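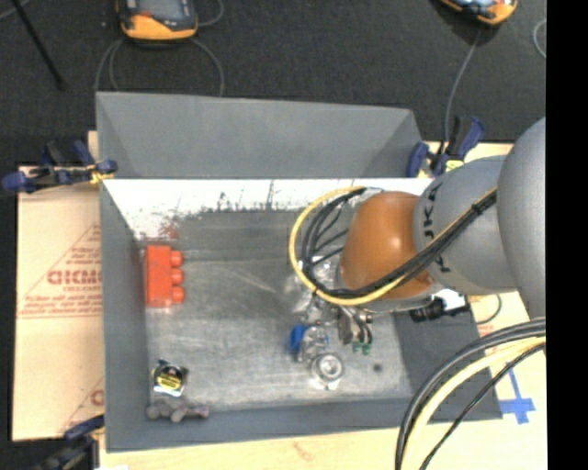
Dec 1, 2018

So I finally put a knocker on the front door, and I have thoughts. Way too many thoughts, if you ask my husband, who has now heard all of them twice and has asked me to please put them on the blog instead.

A little background for anyone new. We bought the house on Dravulance Street in July, and the front door came with a doorbell that didn't ring. It had a button, and the button lit up when you pushed it (very encouraging!), and then nothing happened anywhere in the house. We found out when my mother stood on the porch with a casserole for long enough that she went back and sat in her car. There was also a faint outline on the door at chest height, a sort of long teardrop shape under the paint, with two filled holes in it. Something used to hang there. I got a bit fixated on that outline.

I went down to Warrier, which is the hardware store on the corner by the bank, and asked what they had in door knockers. They had one. It was a lion. I have nothing against lions but our house is a small, plain, square thing with a porch that leans, and a lion on it would look like a kid wearing his dad's suit. The man at the counter told me I should talk to Zoriana Yatsenko over in Trullevska, who buys old door hardware from houses that are coming down and sells it out of her garage. It's a long drive but it was raining and we had nothing else on, so off we went.

Oh my goodness, that garage. Shelves up to the ceiling, all of it sorted into coffee cans and bread pans and egg cartons. Knobs, backplates, hinges, bolts, keyhole covers, those twist bells you turn like a wind-up toy. She told me she has 400 knockers and no two the same, and then she corrected herself and said there was one matched pair she was never going to split up. I asked her about the outline on my door (I'd traced it on parchment paper, I am that person) and she held it up to the window and said "urn" right away. Apparently an urn knocker is a whole category. It's a vase shape that hangs from a hinge at the top, and the bottom of the vase hits a little button on the door. There are also hands holding balls, rings, dolphins, foxes, wreaths, horseshoes, and one I really wanted which was a woodpecker that you work with a string. The woodpecker was $60 and it was also very clearly not for the outside of a house. I picked it up three times.

What I learned from Zoriana in one afternoon, as best I can remember it:

Weight matters more than size. A big hollow knocker makes a tinny little tap, and a small solid one you can hear in the back bedroom. She had me close my eyes and listen to a few against a plank, and I got it right every time, so it isn't subtle.

Check for a strike plate. That's the little button or disk the knocker hits. A lot of old ones have lost theirs, and people hang them anyway and wonder why the door gets a dent in it. You can buy a new one, but try to get it in the same metal or it'll bug you forever.

Don't polish it right away. I was all set to go at mine with a rag and half a can of something and she practically took it out of my hands. Live with it for a month, she said, and see if you still want it shiny. (It's been a month. I kind of do?)

The urn I ended up with has a maker's name on the back, Bustetti, in tiny letters you need a flashlight for. I looked for an hour online and found one old catalog page and a guy arguing with another guy in a forum. If anybody reading this knows anything about them, leave me a comment, I'm dying to know. My tracing and the knocker didn't match exactly, by the way. It's a hair narrower at the shoulders. I decided I could cope.

Then I had to hang it. I thought this would be ten minutes. Our door is solid wood and thick, and the old knockers go on with bolts that run all the way through and get capped on the inside, so you need bolts that are long enough. Mine were not. I drilled out the two filled holes, pushed the bolts in, went around to the inside of the door and saw no bolts. Back to Warrier. They had the right thread but only in lengths that stuck out the inside by 2 inches, which would've been great if I wanted to hang coats on them.

I called our neighbor, Myroslav Boiko, who did the trim in our kitchen and owns every saw there is. He came over with a hacksaw and a file and cut them down at the porch rail while telling me a long story about a boat. One thing he did that I wouldn't have thought of: he ran a nut onto the bolt before he cut it, and then backed the nut off over the cut end afterward, and that cleaned up the threads. I stood there and said "huh" out loud. He also put a dab of wax in the holes, to keep the rain from getting into the wood, and told me to check the nuts again after the heat had been on for a while.

I did check them, and one had gone loose. So do that.

The first real test was the mail carrier, who had a package and knocked three times, and the dog went straight up in the air. I'd been in the basement with the dryer running and I still heard it. I ran up the stairs like I'd won something. It's a good sound! Low, kind of a clunk, more like a piece of furniture than a piece of metal. My husband says it sounds like we're being served papers.

My friends keep asking if I'm going to fix the doorbell too. Maybe in spring. The wire goes into the wall by the coat closet and I have no idea where it comes out, and I'm not opening up plaster in December. I did put a piece of tape over the button. People push it anyway, see the light through the tape, and stand there. I might paint over it.

Total cost, for the ones who always want to know: less than the new video doorbell I was looking at, more than the lion. I'd drive to Trullevska again tomorrow. In fact I probably will before Christmas, seeing as the back door has a plastic knob that comes off in your hand, and Zoriana says she has 1000 knobs and would be glad to see a few of them leave. I've already measured the spindle. I wrote it on the parchment paper, right next to the urn.

Next post will be the porch lean, if I can get Myroslav to look at it without the boat story.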